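September, late morning

Fact-check desk notes, old footage set. Ran the reverse search on the bridge video from the Calham channel again. Of 4,000 posts in the export, 1,468 carry the same clip under new captions. Earliest copy so far is on a Petkov mirror, six years older than the claim. The sound has been swapped on the later ones, so match on picture only.

Brerko's matcher gave 266 hits we had not logged. Went through the first page by hand: mostly crops, one mirrored left to right. Mirrored copies still slip past at the default setting. Lowered the threshold and started it over at 2 p.m.

To do: ask Savitz for the upload log, fix the date column (it reads day and month the wrong way round), and hold the write-up until the location is confirmed. The road sign is too blurred to use.
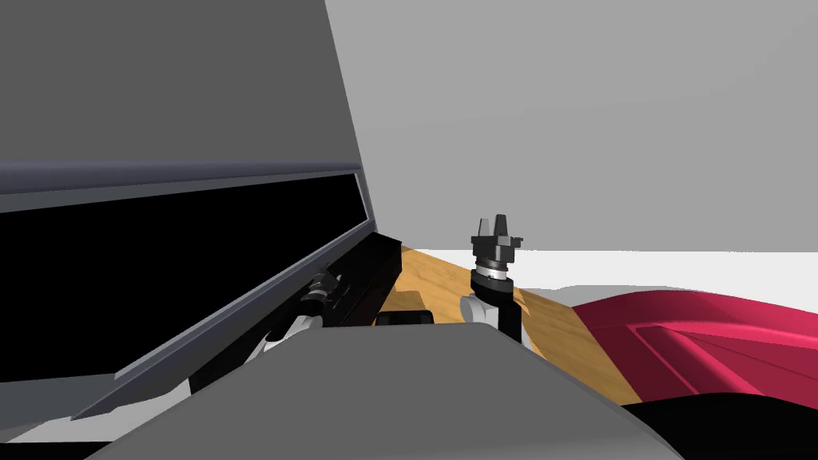
Render, two arms, panel tilted open.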